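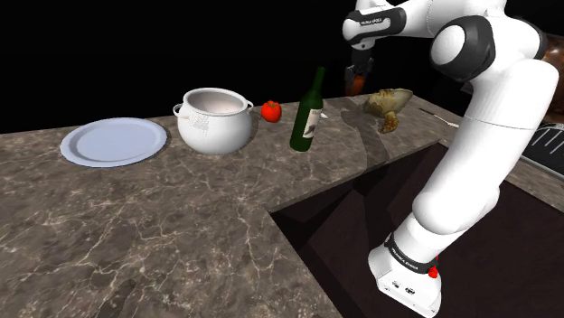

Fluvevo Counter Arm for Commercial Kitchens

Sold and installed by Witonby. Lead time on request.

The Fluvevo is an arm with a gripper that works at counter height. It moves plates, pots, bowls and bottles from one spot to another. It does not cook, whatever the brochure's cover suggests, and we won't sell it to you as a cook.

What changes for your staff? Less than you may have been told. At the Hinojosa canteen, which serves 600 lunches a day, the arm took over setting out and clearing the prep counter. Nobody's hours were cut. Dineo Mabuza, who runs the morning shift, got one more job — putting things back where the arm expects them. She says her wrists feel better. She also says she could do the clearing faster herself, and we believe her.

Training takes almost 60 minutes per person. Plan on more for whoever ends up in charge of it, and put that time on the schedule with pay. Kitchens that skip this step tend to call us in November.

Not recommended for kitchens serving fewer than 500 meals a day. Bridik mounting kit sold separately. Returns accepted within 72 days, less the cost of removal.

Ask for Zinhle Mabuza in sales. She will want to talk to your cooks before she quotes a price.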